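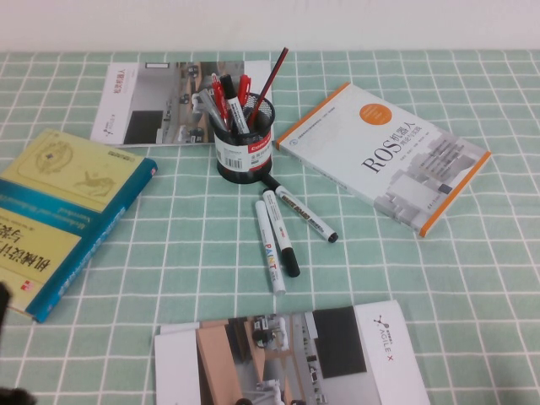 Desk Tidying Study: Interim Report
Noémie Simard and Harvey Dufour

1. Purpose
To compare two ways of storing books and writing tools on a shared study table.

2. Materials
Books, pens, markers, one black mesh pen holder, one checked tablecloth. The pale green cloth has a printed grid, which served as a guide for lining up book edges.

3. Method
Each trial ended when all books were stacked and all pens and markers stood in the holder. Layout A kept the holder on the table. Layout B placed it on a book. A rest of 9 minutes was taken between trials.

4. Remarks
Layout B needed an extra step, as the holder had to be lifted before the book under it could be moved. Timings are in Appendix 1.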